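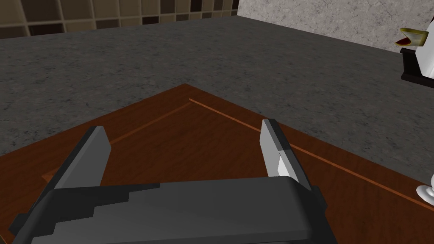 Gripper open over the board on the kitchen counter, Gumine simulator.

Call for participants: gripper and controller comparison in simulation

Notia is looking for people to operate a simulated two-arm robot in a paid study. The study compares two gripper models, Fonseca and Skinmont, and two hand controllers. All work is done in our Gumine simulator. You will not handle a physical robot at any point.

The study runs for four weeks starting after the application deadline of April 1, 2026. A pilot was run in January with our own staff, and the task list was shortened as a result. Pilot operators are not eligible.

What you will do

You will work from our office, at a desk with a monitor, a headset and the controllers. Each session lasts two hours including breaks. You complete three sessions a week. In each session you run a set of household tasks with one gripper and one controller, then switch to another combination halfway through. The order is assigned to you and cannot be changed.

Tasks take place in a kitchen and a bedroom. Kitchen tasks include placing items on a board, moving items along the counter, and closing the fingers at a marked height without touching the surface. Bedroom tasks include passing through a door, reaching the floor, and working next to the bed. Some tasks use one arm and some use both.

After each set you fill in a short form on screen. It asks how hard the set was, whether you lost track of the fingers, and which camera view you used most. Free comments are welcome and we do read them.
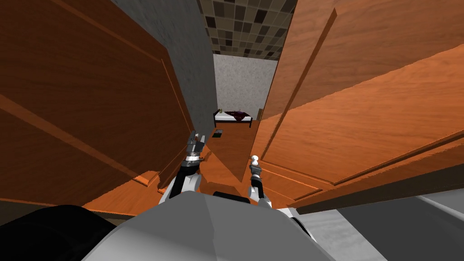

Operators in this study will spend a fair amount of time in tight spaces, and we would like applicants to know that before they apply. The door tasks are the slowest in the list. With wooden door panels filling most of the view on both sides, you have to keep track of two grippers near the inner edges and still judge the distance to the bed at the far end. Small items on the floor, such as the flat dark gray one in front of the bed, take up only a small part of the view from there. You may use the wrist cameras as well as the main view, and you may stop a run and restart it. A restart is logged but does not affect your pay.

Who can apply

You must be 18 or older and able to come to the office for all twelve sessions. You need normal or corrected vision and the use of both hands. Left-handed applicants are encouraged to apply, as the pilot had none.

No robotics background is required. We want a mix of people with and without experience, and the application form asks which group you belong to. If you have worked with robot arms before, please list the type of gripper and the type of controller. People who have helped design or sell either gripper cannot take part.

Headset use makes some people feel sick. If this happens to you in games or on simulators, please tell us on the form. A monitor-only place may be available.

Pay and expenses

Participants who complete the study receive $900. If you leave early, you are paid for each session you finished. Local bus and train fares are refunded with a receipt. Parking is free behind the building but limited.

Data

We record controller input, joint positions, gripper contact and the rendered camera views for each run. We do not record your face or voice. The target is 3,000 completed runs across all operators. Records are stored under a participant number, and you can ask for yours to be deleted until the study closes.

How to apply

Fill in the form linked from the Notia study page and choose at least two session times that suit you. Selected applicants are invited to a 30-minute trial on one kitchen task and one door task. The trial is paid separately at the session rate and its runs are not used in the comparison.

Everyone who applies will get a reply by email, including those we cannot place. Please bring photo ID to the trial.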